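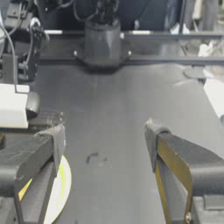

View from the wrist, new finger pads on, jaws wide open

So the pads are finally on! If you read the last post you'll know I'd been putting this off for weeks, mainly by tidying my screws into smaller and smaller tubs. The old fingertips were bare and everything I tried to pick up shot out sideways like a bar of soap.

I cut the new ones from a strip of dark grey foam I found in the offcuts bin at Hovland (our shared workshop, for anyone new) and wrapped them right over the tips like little caps. They've come out a bit fuzzy, but I quite like that. There's a brassy strip down the inside of the right finger too, and I had to go round it twice with the foam before it would sit flat.

Godell is what I call the whole setup, by the way – two arms, one grey table and far too much cable. The table is getting scruffy. There's a mark bang in the middle that I've scrubbed at and given up on, and a speckly patch over on the left that annoys me every time I look at the wrist view.

First job for the new pads was plates, which was maybe a bit ambitious. I gave it 19 goes at lifting one by the rim and it managed 14, and I'm calling that a very good evening (the old tips never got past three). The ones it missed were nearly all me setting the jaws too low, so they scraped along the table and pushed the plate away.

Still to do: the cables at the back, which are a proper bird's nest, and a softer close so it stops pinching so hard. I'd like both sorted before the open evening in July, but we'll see how far I get.

Comments

wutine: What glue did you use? Mine peel off after a day.

Reply from the author: None yet, just double-sided tape! Ask me again in a month.

skulier: 14 is brilliant for foam. Try it with a mug next – go on.

Contact | © 2024 The Godell Blog | Back to top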